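Subject: Re: [clumuvard-home] Potato storage, and what to do about the bread basket
List: Clumuvard Household List
Digest 2,701

On Sunday a list member in Evmont wrote:

> We get a big sack from the Bondel farm stand and half of it
> sprouts before we can eat it. Right now they sit in the plastic
> bag under the sink. Would a wicker basket be any better, or
> is that just for looks? Also, how do you clean one? Ours was a
> bread basket and has crumbs down in the weave.

A basket is better than the bag. The bag holds moisture in and the basket lets it out. It won't fix the sprouting if the spot is warm, so move them out from under the sink if your dishwasher is next to it, like ours is.

You want one with gaps in the walls. The one I'm talking about is dark brown, rectangular, with rounded corners and a thick braided rim. The floor is woven tighter than the sides, so dirt collects there and you have to clean it out now and then.
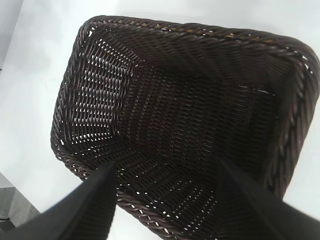 Empty basket from above. Light comes through the side weave.

For the crumbs, turn it upside down over the trash and hit the bottom with your palm. Then go over the inside with a dry paintbrush, the 3 inch kind. A vacuum with the brush end also works but it pulls at loose strands. If it's synthetic you can rinse it in the tub and stand it on its side overnight. If it's real rattan, wipe it with a damp cloth and leave it at that. I soaked an old one once and the rim came apart.

When you fill it, start at the bottom and don't heap. I stop at seven pounds, and anything past that stays in the sack in the garage. Check each one as it goes in. Soft spots, cuts and green skin go in a separate bowl to be dealt with that day. Don't wash them first. Rub the dirt off with a dry towel.
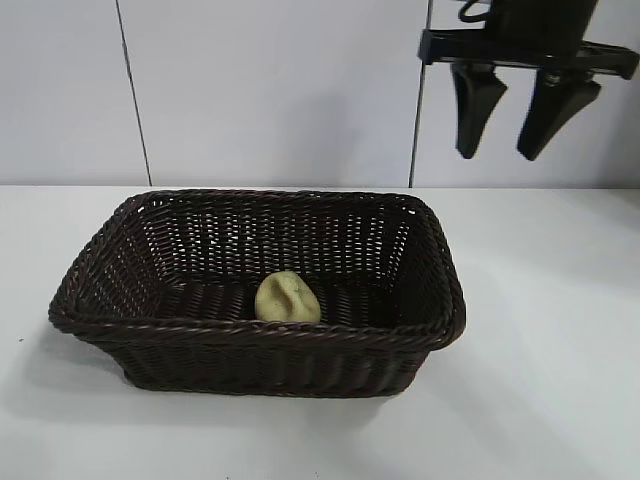 Where to keep it

Dark and cool, with air on all sides. Ours goes on the bottom pantry shelf with a sheet of brown paper over the top. Leave a gap between the basket and the wall. Keep onions somewhere else.

Because the sides slope out, the top takes up more shelf than the bottom. Measure across the rim before you buy one. I had to move the shelf up a notch to get ours in and out without scraping.

I empty the whole thing every 20 days and start over, even if there are a few left. It takes five minutes.

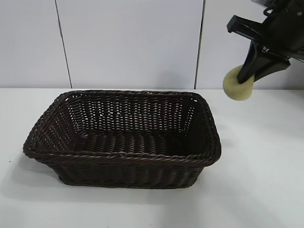
Older ones go back in last so they end up on top and get used first. My mother did it the other way and we always had one gone bad at the bottom.

The Nagano bins that came up on the list last winter are fine too, but the lid has to stay off, and then they let the light in.

Let us know how the next sack holds up.

--
Clumuvard Household List | Contact the list owner | Back to top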